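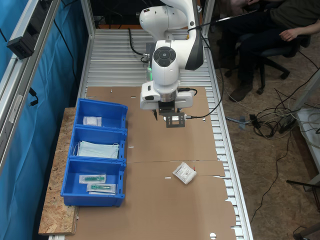 The kit-packing table at Zulteck, with the small-item bins along one side.

I've been pestering Zulteck for a tour ever since I met Marilou Yap at a packaging fair in March, and on 12 May 2026 I finally got one. Zulteck packs medical supply kits for clinics and first-aid rooms. If you've opened a sealed pouch with a mask, a syringe and a bandage in it, somebody had to put those things together, and until recently that was done here entirely by hand.

Marilou runs the packing floor. She handed me a hairnet (not my best look!) and took me straight to the part I'd come for, the small-item table. The arm there picks from open bins and sets things down on a big sheet of cardboard. Masks, syringes, little sealed packets. I could have stayed there all afternoon. It's quieter than I expected, and you can talk next to it without raising your voice.

What I really wanted to know was what the packers make of it. Kobe Aerts has been at Zulteck for 10 years and used to fill pouches for a full shift. A busy day meant 800 kits across the line, and by the end of it, he told me, his wrists let him know. Now he splits his day between checking finished kits and looking after the arm. He refills bins, sorts out bad picks and writes down which items give it trouble. That list is taped up by the coffee machine and people add to it with great enthusiasm.

Clear wrapping is at the top, underlined twice. Kobe can find the edge of a bag with his thumb without looking, and he says the arm has had to be taught every bit of that.

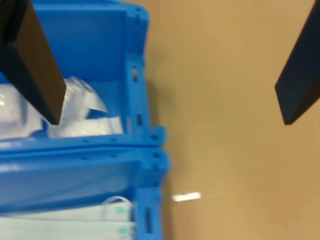 Open gripper at the bins, clear plastic in one compartment and masks in the next.

Jolien Willems, who handles the training side, let me read through her notes over lunch. Everyone on the floor got 2 days of lessons on the new table, and she wants more for the evening shift, who got theirs in a rush. A fair point, and she made it in front of her boss.

Not everybody is sold. Perihan Gezer likes the lighter work but misses the long bench, where six of them sat facing each other and talked all day. The new layout spreads people out. She has asked for the bench back for the final check, and Marilou says it will be in place before summer. I hope so, it sounded like a great bench.

We finished in the warehouse, where 2370 kits were waiting on pallets for the truck, and then Kobe walked me back past the table so I could have one more look.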